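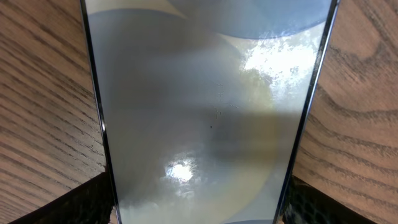 I bought the Nindov screen cleaning kit in November, mostly out of shame. I wear reading glasses, I have two tablets and a laptop in the house, and every one of them had that greasy film you only notice when the sun comes in sideways. Dark, shiny glass is the worst for it. A glossy panel with a thin black border will throw the whole room back at you as one soft blur, and then you find yourself tilting it back and forth looking for smears. So I wanted something better than my shirt sleeve!

You get a spray bottle, 3 cloths and a little brush for the corners. The spray hardly smells (thank goodness, the last one I had smelled like a swimming pool) and one squirt on the cloth does a whole tablet. I was spraying way too much for the first week and got streaks everywhere. Go easy and it dries clear. The cloths are the best part – thick, soft, and they've been through the wash a bunch of times without going bald. The brush sheds. I've gone back to an old makeup brush for keyboards.

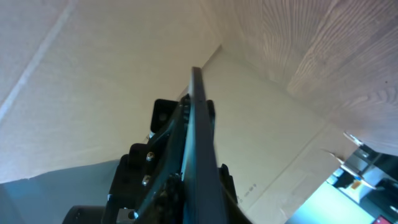
Can you use it on eyeglasses? The leaflet says it's fine for plain lenses, but if yours have a coating, check with your optician first. I've used it on my cheap readers all winter and they look the same as ever.

My neighbor Fasil Gebremichael swears by the Yusof wipes, and I did try a box. They're handy in the car, but they dry out fast once it's open and I kept going through two for one laptop. I'd still take them on a trip.

I got mine at Flirkance in Trarnville, where they keep it by the phone chargers and not with the cleaning stuff, so ask if you can't find it. They sell the refill bottle too. I'm still on my first one, with maybe a third left. Four stars, and I'd happily pay a bit less for a version without the brush.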